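Stain removal & laundry > Outerwear

Washing a quilted jacket at home without turning it into a bag of lumps?

quillback_6
posted 27 April 2020

The dry cleaner on Hamlow Street has been closed for weeks and I have run out of reasons to keep walking past it hopefully. So I am looking at washing a padded jacket myself, in a machine, on purpose.

Facts as I know them. It's pink, quilted in diamonds, polyester fill according to the tag in the side seam, polyester lining, with corduroy on the collar and down the front. Snaps, no zipper. The tag says machine wash cold, gentle, and then has a little row of symbols that could be laundry instructions or a warning from a lost civilization. I've worn it more or less daily since January, and the cuffs have gone the gray of a subway pole. There is also a salad dressing incident near one pocket that I treated at the time by looking at it sadly. 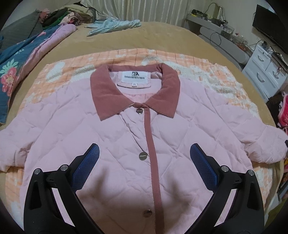
My history with this kind of thing is poor. Years ago I washed a puffy vest and all the stuffing migrated south, so that I had a windbreaker on top and a flotation device around the waist. I would like to avoid a second one.

What I want to know:

Is the machine okay or should I do it in the tub? My machine is a top loader, the old kind with the post in the middle. It's a Cattaneo, came with the apartment, and has two moods.

Does the corduroy need anything special? Will it go bald?

How do I dry it? I have a dryer but it has one real setting, which is "kiln."

And what gets oil out of polyester after this long? I've read that dish soap works and I've also read that dish soap will end my washing machine in a tower of foam. Both came from people who sounded very sure.

Not interested in being told to buy a new jacket. I like this one.

marl_and_twill
4000+ posts

Polyester fill is the easy kind. It's down that sulks. If the thing is stitched in diamonds all over, the stuffing is mostly trapped in its own little cells and has nowhere to go. Your vest probably had wide channels, or the stitching had given up somewhere and let everything out at once. Before you do anything, run your fingers along the seams and look for a popped thread. Fix that first, by hand, with three ugly stitches on the inside. A small hole goes in the wash and a large one comes out.

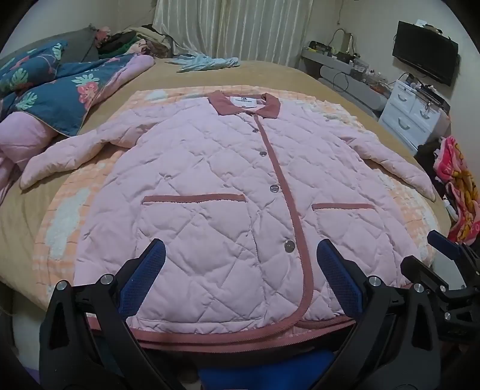 Now the oil. Do this dry, before any water touches it. One drop of plain dish soap on the spot, worked in with a fingertip or a very soft old toothbrush, left for half an hour. Then rinse that spot under the faucet until it stops bubbling. You will not get the tower of foam if you rinse it. The tower of foam people are the ones who poured it in the dispenser. Check the spot while it's damp and again when it's air dried, and if it's still there, do it over. Do NOT put it in the dryer with the stain still in it. Heat and old oil get along far too well and you'll have a permanent souvenir of lunch.

Cuffs and collar edges: same idea but with liquid laundry detergent. Skin grease is still grease. On the corduroy, go with the ribs and never across them, and don't scrub. Blot. Corduroy goes bald from rubbing, and a center-post machine is a rubbing device, so turn the jacket inside out and close all the snaps before you do it. If you have a mesh bag big enough, use it. A pillowcase tied with a shoelace does the same job and looks like you are drowning a burglar's loot.

Top loader with a post: I'd use it, on the shortest gentle cycle it owns, with plenty of water, and with the jacket wrapped loosely around the post instead of wadded up on one side. If it's lopsided the machine will walk across the floor during the spin. Put a couple of towels in to balance it. Old towels, ones that have quit shedding. I used new ones once and had a navy coat that looked like it had been petting sheep.

Use less detergent than you think. Half. Padding holds on to soap, and soap left in the fill dries stiff and then collects dirt faster than before, so you've paid for the privilege of washing it again. Run a second rinse. No fabric softener, please, it coats everything and does nothing for you.

Drying. Don't use the kiln. Polyester can go shiny or crisp if it gets hot enough, and the lining will crisp up first. Press the water out against a dry towel, don't wring, then lay it flat over a rack with the front open so air gets at the lining. Turn it over every few hours. It takes longer than seems reasonable. When it's nearly done, pat it all over with your hands, the way you'd plump a cushion, and break up anything that feels like a clump. The pockets are always the last to dry. Turn the insides out if they'll come, and stick a finger in before you declare victory.

When the corduroy is dry it will look flattened and offended. Hold it over a kettle for a few seconds, well back, and brush it up with a clean soft brush. It recovers.

folham_basement
31 posts

just wash it. i have one like this thats been through the machine every couple weeks for years, cold, whatever detergent, thrown over the shower rod. its fine. its a coat

marl_and_twill
4000+ posts

Over the shower rod is how you get a crease across the shoulders that never leaves, but I admit the coat doesn't know that.

dishpan_1310

Agree with most of the long answer, two things to add.

The Cattaneo top loaders in rentals (I had one in Folham, mustard colored, sounded like a freight elevator) often won't skip to a second rinse unless you move the dial by hand, and you have to push it in first or it slips past. Turn it to the start of the last rinse and pull it out again. Mine also ignored the cold setting for the first minute and gave me whatever was in the pipe, so I used to fill it before putting anything in. Might be just mine.

For the oil, if dish soap fails after two tries, I use Lata bar soap, the plain white one, the kind sold next to the mops. Wet the bar, rub it on, leave it an hour, rinse. It got bicycle grease out of a pair of pants I'd already said goodbye to. Try it inside the hem first. I've never had it take color off anything, but I've never owned anything pink either.

Also I would do the tub if the jacket matters to you. Lukewarm water, push it up and down for a while, drain, fill, push, drain, until the water stops looking like tea. It's boring and your back will have an opinion. Don't lift it out by the shoulders when it's full of water, get your arms under the whole thing, the weight can pop those seams you just fixed.

quillback_6

Update. Found one loose thread near the armpit and sewed it, badly. Dish soap took two rounds and the dressing is gone, or else it's gone to where I can't see it, and I'll accept that. Went with the machine, inside out, in the pillowcase. The dial thing is exactly right, push in first. I'd been living with this machine for a year and thought it just didn't believe in rinsing.

It's on the rack now. Cuffs are better, still not what I'd call pink. No lumps so far. Is there any point doing the cuffs again while it's still damp or should I let it dry all the way?

marl_and_twill
4000+ posts

Let it dry. Damp always looks darker and you'll end up scrubbing at a shadow. If they're still gray tomorrow, do the cuffs alone in the sink with detergent and leave the rest of it in peace.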